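Open day at Kaltenwood, Thu 9 December

I nearly didn't go, what with the rain and a train that sat outside Frei for ages, but I'm so glad I did! Kaltenwood only opens its software floor once a year and the coffee alone was worth the trip (proper cups, too).

Verena Widmer took our group round. She started us off in the planning room, which is mostly screens and whiteboards, and showed us Vamon, their grasp planner. It used to work out one whole movement before anything budged. These days it throws out a handful of short candidate paths, scores them, follows the best one for 500 milliseconds and then thinks again. I asked what happens when two paths score the same and it dithers between them, and she laughed and pulled up a log where it had done exactly that for most of a lunch break. There's a small penalty now for changing its mind.

Next door was perception, and this was my favourite bit. They work with ordinary desk stuff, and shiny things are the bane of their lives. A bright streak across a curved black surface can look like an edge to the software, and a shadow on the table can make an object seem fatter than it is, so the fingers get sent to the wrong place.

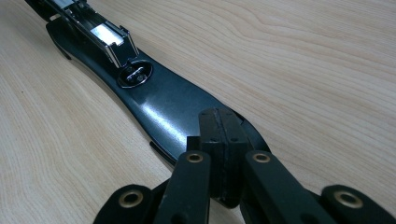 Gebhard Fankhauser thought the shine was a red herring and that we should all be asking about timing. If the picture reaches the planner 55 milliseconds late, he said, you can have the best outline in the world and still close the fingers on where the thing used to be. He wanted every message stamped at the camera, and never mind when it turned up.

That set off a lovely argument, half the group joined in, and we were late for the tooling talk. It was about Jidwood, their replay tool. You load a recorded run, scrub back to where it went wrong, swap in a new version of the planner and watch what it would have chosen instead. They've got around 300 runs in there, and run 3358 (the numbering has gaps, don't ask me) is the one everybody wants to show you. I had a go and broke it within a minute by dragging the slider off the end. Sorry, Verena!

The next visit is in January, booking by email, and do bring a jumper for the upstairs rooms.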